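Redrawing the Flodar wordmark

6/29/23

I finished the Flodar lettering last week and sent the files off, so I can write about it now. Flodar is a small bicycle parts shop. They had been using the same logo for 14 years, a typed-out name in a free font with a gear where the "o" should be. The owner, Zohreh Bahrami, wanted to keep the gear. I wanted to lose it. We kept it, but smaller, and only on the version that goes on boxes.

The new wordmark is drawn from scratch. I started in pencil and filled 46 pages of a sketchbook before I scanned anything. Most of those pages are the letter "a". It has to sit between a "d" and an "r", and both of those leave an awkward gap on the right-hand side. In the end I made the bowl of the "a" slightly wider and cut the tail off.
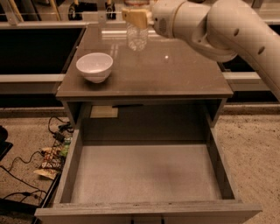 Why draw the letters by hand when there are thousands of fonts for sale? A font has to work in every combination of letters, and a logo only has to work in one, so you can bend the shapes to suit their neighbours.

Colour took less time. The old logo was a dark red that printed differently on every batch of labels. We settled on a grey and one orange, and I checked both on uncoated stock before Zohreh signed off. The printer charged 330 dollars for the proofs, more than I had quoted, and I wore the difference.

Benito Barrios cleaned up the curves for me. He found two points on the "F" that were out of line, and I had looked at that letter for almost a month.

Next job is a set of jar labels for Westitano. They want something with a serif, and they want it by November.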